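Recipe Box Help Desk
Ticket: Servings scaler gives wrong amounts after import
Product: Mestance recipe manager, web version
Opened by: Zdeňka Pešek
Handled by: Ivar Söderlund
Status: Closed, with one item left open

Zdeňka Pešek wrote:
When I change the servings on an imported recipe, some of the amounts change and some don't. I noticed it on a cold bean and corn salad I make for potlucks. The recipe serves 6. I set it to 12 and the beans doubled, the corn doubled, but the vinegar stayed at 1/3 cup and the oil stayed at 1/4 cup. I made it that way on Sunday and it was very dry.
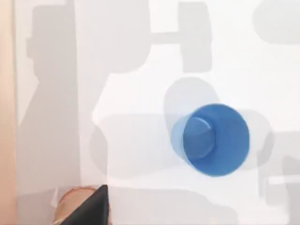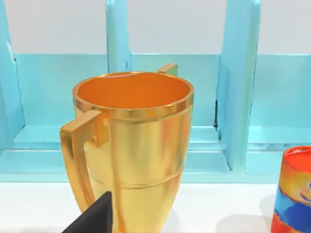 Attachments (2): blue cup, gold trophy cup

Ivar Söderlund wrote:
Thanks for the report. Can you tell me how the recipe got into your box? Typed in, pasted, or brought over from another program? Also please open the recipe, choose Edit, and copy the ingredient lines exactly as they show there.

Zdeňka Pešek wrote:
It came over from Odilia when I switched. I moved 56 recipes at once in October. These are the lines:

2 cans black beans, drained
2 cups corn
1 red pepper, chopped
⅓ cup cider vinegar
¼ cup oil
1 tsp cumin
salt to taste

I checked a few others. The bread recipes are fine because they go by grams. The ones with trouble mostly have dressings or sauces.

Ivar Söderlund wrote:
I can reproduce this. Odilia saves a fraction as one character (⅓) where we expect three (1/3). Our importer keeps the character but doesn't read it as a number, so the line is treated like "salt to taste" and left alone when you scale.

Things I tried on a test copy:

Changed servings from 6 to 12 and back. Same result both ways.
Retyped ⅓ as 1/3 and saved. The vinegar line now scales to 2/3 cup.
Retyped ¼ as 0.25. Works too, but it prints as a decimal.
Imported the same file again with "Clean up text" turned on. Fractions come in correctly, but line breaks in the directions are lost.

For now I would retype the fractions in the recipes you use most. You can find them by going to Search, choosing Ingredients, and pasting in ⅓, then ½, and so on. Search does see the characters even though the scaler doesn't.

Zdeňka Pešek wrote:
Search found 13 recipes. I fixed the salad and it scales right now. I fixed my peanut sauce too, but there the line says "1½ cups broth" and when I doubled it before the fix I got "2½ cups". Is that the same problem?

Ivar Söderlund wrote:
Yes, same cause, but a worse outcome. It reads the 1, doubles it, and leaves the ½ hanging on the end. Please go over any line with a whole number right up against a fraction before you cook from a scaled copy. Type it with a space: 1 1/2 cups broth. I have added this to the bug report and raised the priority.

Zdeňka Pešek wrote:
All 13 are done. One more thing. The printed card for the salad still shows the old amounts.

Ivar Söderlund wrote:
The card is stored separately. Open the recipe, choose Print, then Refresh Card. If you print through the Trnka add-on, you have to close and reopen the add-on first.

Zdeňka Pešek wrote:
Refresh Card worked. I don't use Trnka. You can close this.

Resolution notes:
Importer fix is in build 42. It converts single-character fractions on the way in and puts a space after a whole number. Recipes imported before build 42 are not changed and have to be edited by hand or imported again.
Still open: "Clean up text" drops line breaks in directions. Moved to its own ticket.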